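Skokport Autumn Football Cup: Questions and Answers

How many teams can play?
The limit is 20 teams. Each team registers up to 8 players, and the list cannot change after the first match.

Where are the matches?
All group matches are on the Verkutero field. The final is in Vusteseck, on the grass field behind the school.

When is the draw?
On Monday at 6 p.m. One person from each team should be present.

What happens if a match ends in a draw?
In the group, each team gets one point. In the final we go directly to penalties, without extra time.

Can we play in metal studs?
No. Metal studs are not permitted on either field. Rubber studs are fine.

Is there parking?
Yes, at the Bepari lot. Please do not leave cars at the gate.

Who brings the balls? 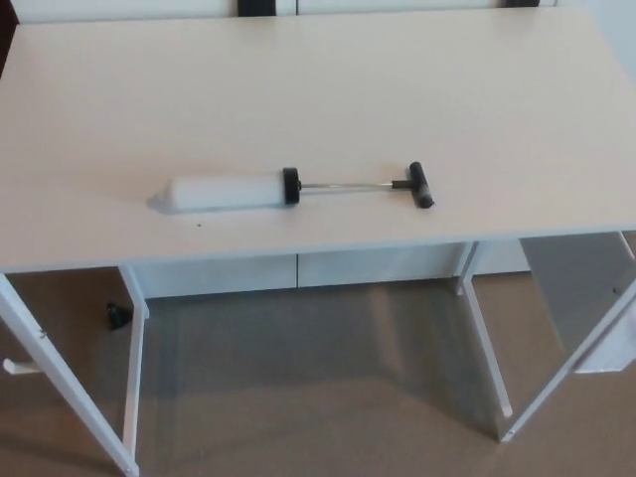

Match balls are given by the organizers, but for the warm-up every team must bring its own. Please check the pressure at home. It is also useful to have a hand pump in the bag, and a simple one with a white barrel like this does not take much space. Write your team name on it.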